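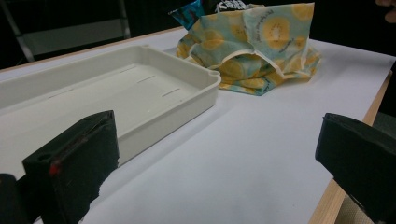 Readers of the first edition of this guide asked whether a beeswax wrap can go back in the drawer straight after rinsing. It cannot. Follow the steps in this section before storing any wrap.

4.2 Cleaning and storing food wraps

Applies to: Nollura printed wraps, all sizes, used with the Pralter drawer tray.

Before you start

Clear the counter of snack packets and other food packaging. Wash the tray in warm water with dish soap and dry it with a clean towel.

Cleaning

1. Shake crumbs off the wrap over the sink.

2. Wipe both sides with a soft cloth, cool water and a small amount of mild dish soap.

3. Rinse under cool running water. Do not wring.

4. Hang the wrap over a rack until both sides are dry to the touch. Turn it once if the folds hold water.

CAUTION: Do not use hot water, a microwave or a dishwasher. Heat softens the wax coating and leaves thin patches in the fabric.

Folding

5. Lay the wrap flat with the printed side down. Smooth out creases by hand, working from the center toward the edges.

6. Fold in half, then fold again until the wrap is narrower than the tray.

7. Place the folded wrap in the tray. Stack no more than 6 wraps.

Note: Creases from normal use do not affect performance. If a wrap no longer holds its shape around a bowl, see 4.3, Renewing the coating.

Keeping wraps and packets apart

8. Store foil and plastic packets in a separate tray. Sharp corners can scratch the wax.

9. Keep the tray away from the oven, radiators and direct sun.

CAUTION: Do not use wraps on raw meat or raw fish. If this happens, discard the wrap.

Inspection

Check each wrap after every 100 uses, or when the fabric feels dry. Replace any wrap with split seams or holes. Replacement sets are listed in the Caputo parts sheet under Kitchen Storage.

Continue to 4.3.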